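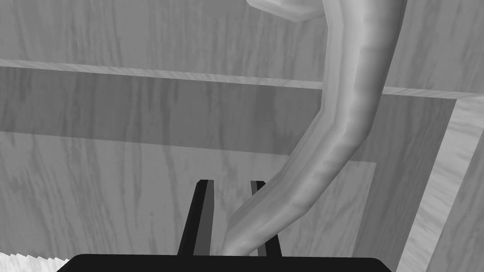 Curved gray rod, computer render.

Evelien Aerts
Nov 18, 2021

Good evening everyone. I want to write a few things on the club relay meet in Nallard in January, as many of you sent me the same questions. I will put it all in one thread.

First, the place. We swim at the Cirkport pool, the same one as the last time. The entrance is now on the side of the parking lot. The old door by the river stays closed, so please do not wait there with your children in the cold.

There are 14 clubs on the list. For a small town this is a lot, and I am very happy with it. Two clubs are coming for the first time and they asked if they are fast enough. Please come. We have slow lanes in the program also, and I have swum in them myself for many years.

The 400 freestyle is the first event in the morning. I know that some of you would like to have it at the end. I would like this too, but the pool gives us the long block only early in the day, and I could not change it.

Warm-up is by club. Each club has one lane and shares it with one other club. Last time the people from the fast clubs did dives in the middle of the warm-up and it was not pleasant for the older swimmers. Dives are only in lane 6 now, and only in one direction. 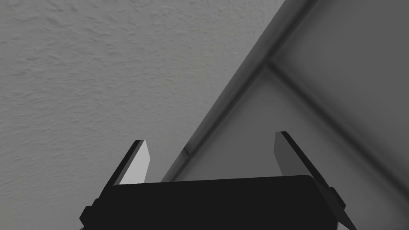 Relay teams: you can change the names until the end of the warm-up. You have to do it on paper, at the desk. A message to my phone is not enough, I do not look at it when I am on the pool deck.

About the mixed medley relay. It is two women and two men, in any order. I got a question whether a swimmer can be in two teams of the same club. No, this is not possible, also not when someone is ill.

Van der Linden brings the soup and the bread again. They ask that you tell them before if you do not eat meat. You can write it on the entry form, in the field for remarks.

The prizes are from Toda this year. I have seen the towels and they are very good towels. I would like to win one, but in my age group there is a woman who swims the backstroke much better than me and she has already entered.

For spectators it is free. Please take off your shoes before the stairs, or bring slippers.

Somebody asks me now if the small pool is open for children on that day. It is open in the afternoon, after the last relay. A parent must be in the water with them.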